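Greltine Drink Notes – read me first

Hi, and thanks for downloading! Greltine is my collection of cocktail and shot recipes, typed up from old bar guides, community cookbooks and a pile of index cards I got from Helmi Tuominen. There are 600 recipes in it right now, all in one CSV file, one drink per row. I've made 114 of them myself, and those have a tasting note in the last column. 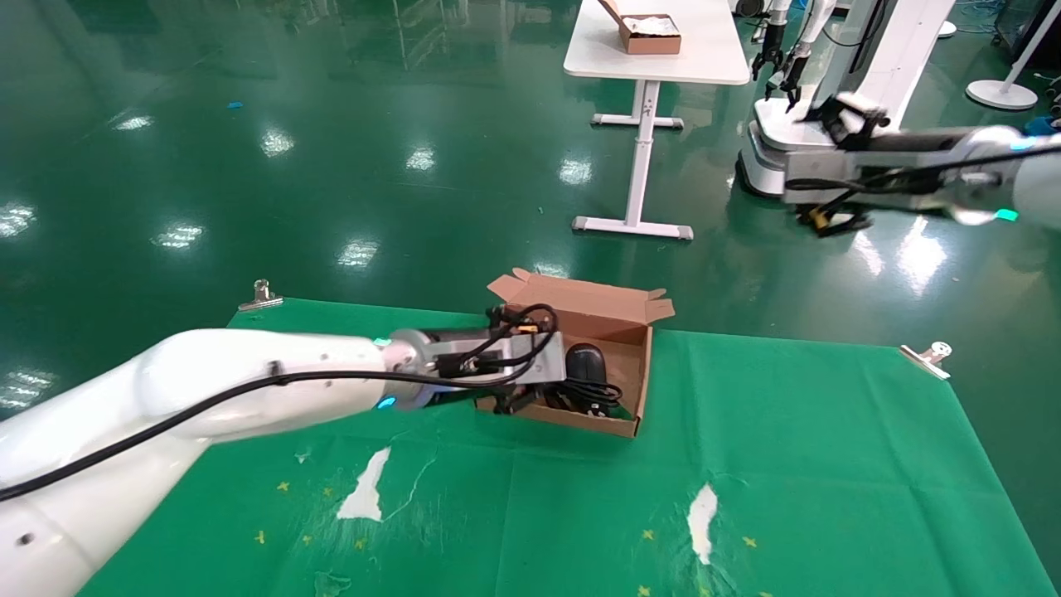
The columns are name, source, page, glass, ingredients, method, garnish and my_note. Ingredients are separated by semicolons, and amounts are in ounces. If the book said "a splash" or "a glug" I left it that way – my glug is not your glug, and I didn't want to guess. Where two books have the same drink under different names, both rows stay in, with "see also" in the method column.

My notes are just my taste! I don't like anise, so every drink with pastis or sambuca gets a grumpy write-up. Reijo Lahtinen loves that stuff and added his own comments to the Jolley punch recipes (look for RL at the start of the note). I'm also a sucker for anything with grapefruit, so knock a point off those.
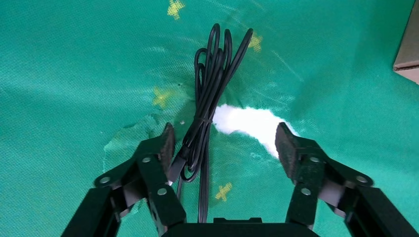

Known problems: page numbers for the Vigfúsdóttir book come from the second printing, so they won't match the first. A few of the egg white drinks still say "shake" when they should say "dry shake, then shake with ice". I'm fixing those as I get to them.

Last updated May 3, 2022. Use it however you like, and if you spot a typo, send me the row number and the drink name.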